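Manuais > Casa e roupa > Guia de montagem da gaveta Ninia > Secção 2: Dobrar antes de guardar

2. Dobrar as camisolas para a gaveta

Chegámos à parte de que eu mais gosto (a sério, ponho música e tudo!). A gaveta Ninia já está montada da secção anterior, por isso agora só falta pôr roupa lá dentro. Experimentei isto com mais de 20 camisolas, umas fininhas, outras bem grossas, e o método serve para quase todas.

Antes de começar, estenda um pano na mesa. Eu uso sempre um de algodão, porque segura a malha e ela não foge enquanto dobro.

1. Feche botões e fechos e vire as mangas para o lado direito.
2. Deite a peça com a frente para baixo e alise do meio para fora, com a palma da mão aberta.
3. Traga uma manga para o centro das costas e depois a outra. Se forem compridas, dobre-as outra vez para baixo.
4. Suba a bainha até meio das costas e passe a mão pela dobra.
5. Vire tudo e acerte os cantos.

Nota: nas peças de duas cores guio-me pela costura onde muda o tecido, que dá uma linha ótima para ver se a dobra está torta. Se um canto teimar em sair, abra só esse lado e volte ao passo 3.
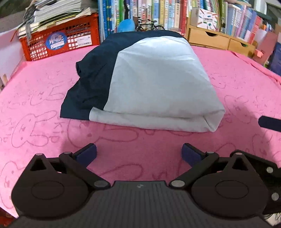

Fig. 2: Peça de duas cores, azul-escuro e branco, dobrada sobre o pano cor-de-rosa dos coelhos.

Uns vincos ligeiros não fazem mal nenhum! Eu deixo-os ficar e só passo a ferro no dia em que visto a peça. O que convém é que a dobra caiba na divisória, portanto meça a primeira e faça as outras por ela.

6. Ponha a peça na gaveta em pé, com a dobra maior para cima.
7. Encha até a fila se aguentar sozinha, mas de modo que ainda entre uma mão entre as peças.

Cuidado: não force a gaveta se ela prender. Tire duas ou três camisolas e tente outra vez, que a calha da frente é a mais delicada. Para malhas pesadas prefiro a divisória larga, a Clallholm, referência 309.

A seguir, na secção 3, tratamos das meias.

© Mirela Peixoto, 11 de setembro de 2026 | Contacto | Voltar ao topo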